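We got to the Skirkitz workshop a little after seven in the evening, nine of us squeezed into two cars, and I had already managed to lead everybody to the wrong door. Loubna Lamrani, who runs the robot nights there, came down to fetch us with a flashlight and a great deal of patience. The space is up on the second floor of the old Vasconcelos building, 853 square feet if you believe the lease, and on a November night it is a very cozy place to be.

What we had come to see was the two-armed build they call Numness (she wouldn't tell us why, though we asked twice!). I'd imagined a kit on a bench, I suppose, and was quite taken with how much of it there is once you're standing beside it. 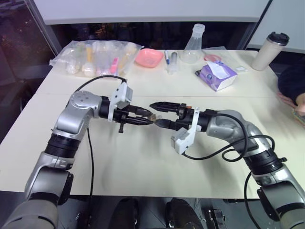 Indarance Home Robotics Club

The two grippers come together over a white table, and the long black fingers taper so finely that a little amber-brown piece can be pinched right between the tips. Each wrist carries its own sensor on a white bracket. Loubna told us the brackets took far longer to get right than anything else, and that the cables are still a sore subject, as they need enough slack to let the elbows turn.

The members have put $2,463 into it so far, mostly on small parts, and they keep a notebook of every practice pass, 50 to a page. I could have read that notebook all night. We stayed much later than we'd promised, and Loubna has kindly said we can come back once the new cable clips are on.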